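4. Aligning the finder and setting up the mount

Carry out this section after the tripod has been levelled (section 3) and before the first night of use. Allow an hour, starting in daylight. The finder is much easier to align on a distant land target than on a star.

CAUTION: Never point the telescope or the finder at or near the Sun. Keep both dust caps on until the tube is pointing at the target you have chosen.

4.1 Aligning the finder

1. Choose a fixed target at least 800 metres away, such as a chimney or the top of a mast. Nearer targets will give a false alignment.

2. Fit the 21 mm eyepiece and tighten its screw by hand.

3. Release both clutches, point the tube at the target and centre it in the eyepiece. Tighten the clutches again and check that the target has not moved.

4. Look through the finder. Turn the two adjusting screws a little at a time until the cross sits on the target. If one screw becomes stiff, slacken the other before going on.

5. Look through the main eyepiece once more. If the target has drifted, repeat steps 3 and 4.

Note: The finder shows the view upside down. The main eyepiece with the diagonal fitted shows it upright but reversed left to right.

4.2 Balancing the tube

Balance the tube with everything fitted that you intend to use that night. A tube that is heavy at one end will strain the drive and may slip when the clutches are only lightly tightened.

1. Hold the tube level with one hand and release the declination clutch.

2. Let go slowly, keeping your hand just below the tube. If the front drops, slide the tube back in its rings. If the rear drops, slide it forward.

3. Tighten the clutch, then do the same for the other axis by moving the counterweight along its bar.

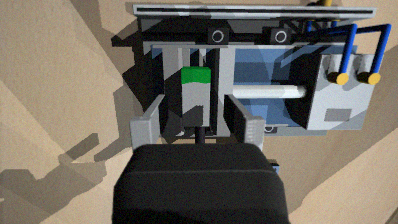

Fig. 6. Green-capped block between the two gripper fingers, simulated view.

The Sirnen counterweight must always have the safety screw fitted at the end of the bar. If you need more weight than one counterweight gives, order a second from Umham. Do not hang other objects on the bar.

4.3 Rough polar alignment

1. Set the latitude scale to that of your site. Latitudes for large towns are listed in Appendix B.

2. Turn the whole mount until the polar axis points north. If you use a compass, stand 3 metres away from the mount, as the steel parts will pull the needle.

3. After dark, look along the polar axis and bring Polaris into the polar sight using the two azimuth bolts. Slacken one as you tighten the other.

4. Switch on the drive, centre a bright star in the south and wait five minutes. A star that stays in the field is good enough for visual use. For photographs, go on to section 5.

Note: In August at northern sites the sky may not be dark enough for step 3 until well after 22:00.

4.4 Before packing away

Park the tube pointing at the pole and switch off the drive before unplugging it. The handset stores up to 250 targets and keeps them when the power is off, but the time must be entered again at each session.

Leave the caps off indoors until any dew has dried. Do not wipe the lens.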